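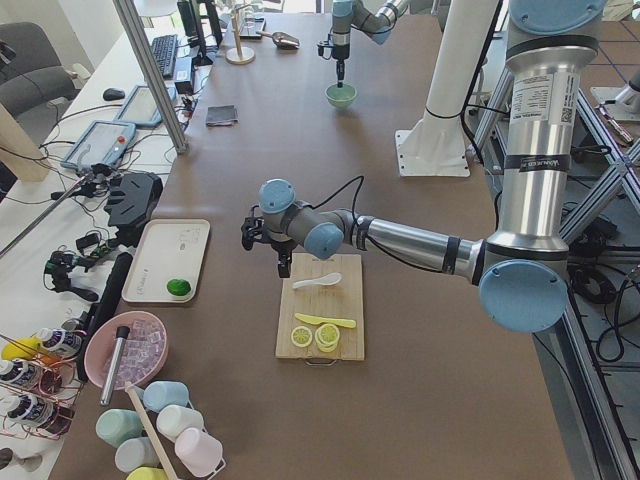 How long does homemade lemon syrup keep, and can I cut the sugar?

Posted by Hidayah Harahap in Kitchen and Pantry

I make a lemon syrup for iced tea and for brushing on cakes. My recipe is 400 grams of white sugar, 342 grams of water and the peel and juice of four lemons. I heat the sugar and water until it goes clear, turn off the stove, add the peel, leave it with the lid on until it cools, then strain it and stir in the juice. It goes into a glass bottle in the fridge.

The last batch was fine for a while and then had a cloudy layer at the bottom and a slight fizz when I opened the bottle. I threw it out. The one before that, made in December, never did this, and as far as I know I made it the same way. The only change I can think of is that I used a different bottle, a Vimden one with a rubber ring and a wire clip. The old one had a plain screw cap.

I would also like to use less sugar, because my husband finds it too sweet in tea. Can I go down to half the sugar and still keep it for a few weeks? I don't want to use preservatives if I can avoid it. I have seen people add vodka but we don't drink, so that is not an option for me.

One more thing. My fridge is a Plomevis and the door shelf seems warmer than the rest. Does that matter for something with this much sugar in it?

2 replies

Malsha Ekanayake

Cloudy by itself is normal. Lemon juice has pulp in it and the pulp settles. The fizz is the problem. That is yeast working on the sugar, and you were right to throw it out.

I would look at the rubber ring first. Syrup gets under it and stays there, and a quick rinse won't reach it. Take the ring off every time you empty the bottle, wash it separately in hot soapy water, and boil it for a few minutes if the maker says it can be boiled. Wash the groove it sits in as well. If the ring is cracked or sticky, replace it. Wash the bottle, put it in a 225°F oven for 15 minutes without the ring, and fill it once it has cooled enough to handle. Don't pour cold syrup into a hot bottle.

On the sugar, your recipe is a little stronger than a one-to-one syrup before the juice goes in. The juice thins it quite a bit, so the finished syrup is weaker than you might think. Plain one-to-one syrup keeps for about a month in the fridge. With fresh juice in it I count on two weeks. If you halve the sugar, plan on a week at most and treat it like fresh juice.

What I do is keep the two parts separate. Make the syrup with the peel only, strain it and bottle it. Then add juice when you make the tea. The peel carries most of the smell anyway, and you can add as much juice as you like, which should also help with the sweetness. For cakes I mix a small amount in a cup and brush it on while the cake is warm.

If you want to make a big batch with the juice already in, freeze it. I use ice cube trays and move the cubes to a bag the next day. They don't freeze completely hard because of the sugar, so run a knife around the edge to get them out. Two cubes is enough for a tall glass.

Yes, the door matters. It warms up every time somebody opens it. Keep the bottle at the back of a middle shelf. A fridge thermometer costs very little and will tell you if the door is really warmer. You want 40°F or below where the food is.

Also, scrub the lemons before you peel them, and if they are waxed, pour hot water over them and rub them dry with a towel. Leave the white part behind or the syrup turns bitter after a few days.

wijaya53

I use bottled lemon juice and never had a problem. Tastes a bit flat but my kids don't care. Same syrup has been in my fridge since I don't know when, still good. Just smell it.

You could also try less sugar and more lemon, that is basically lemonade.

Comment from Malsha Ekanayake

I wouldn't go by smell alone. If it is cloudy all the way through, fizzy, slimy or has anything floating on top, throw it out and don't taste it. Write the date on a piece of tape on the bottle and you don't have to guess.

Comment from Hidayah Harahap

Thank you both. I took the ring off and there was a brown line under it, so I have ordered new ones. I will try the syrup with only peel this time and freeze some juice in the trays. The bottle has moved to the middle shelf.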